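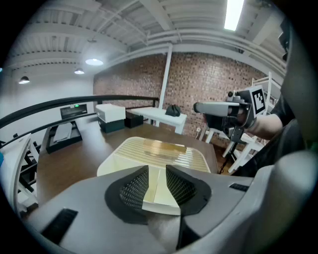

By Uliana Sirko | Bench Notes | August 30, 2023

Randale has put out a new draft of its good practice sheet for hand-held gripper work, and members have until October to send comments. I read all 12 pages. Most of it is fine. Some of it was plainly written by people who have not held one of these tools for 60 minutes straight.

Take the section on trays and lidded containers. It asks the operator to confirm "a stable grip" before lifting clear of the table. Stable how? A tray held at its edge can look fine between two fingertip pads and still be one bump away from the floor. The draft gives no test, no hold time and no word on whether the lid counts as part of the load. Valentyna Polishchuk, who runs the bench at Dundari, told me her people would tick that box every time – and that a box everyone ticks is worth nothing.

Section 7 deals with two people working over one table, each with a gripper. It says they should "maintain awareness of each other." I would like a number, or at least a rule about who moves first. Dundari's own house rule is that one person calls the lift and the other keeps their tool still until the call comes. It fits on one line and you can check whether it was followed.

The part on markers is better. Tags have to be clean, flat and fixed before a session starts, and a tag that has been bumped means the session is logged as suspect. I have no quarrel with that, although I doubt many shops will throw out a morning's work over it.

Then there is the evidence. The draft leans on 598 sessions logged at Usman, with a drop rate that seems very low to me. The sheet does not say what was counted as a drop, or who did the counting. I have asked for the log format twice.

Astiro says it will adopt the sheet as written. I would wait for the second draft. Comments go to the Randale standards desk, and please copy me, especially if you have a grip test that works on lidded trays.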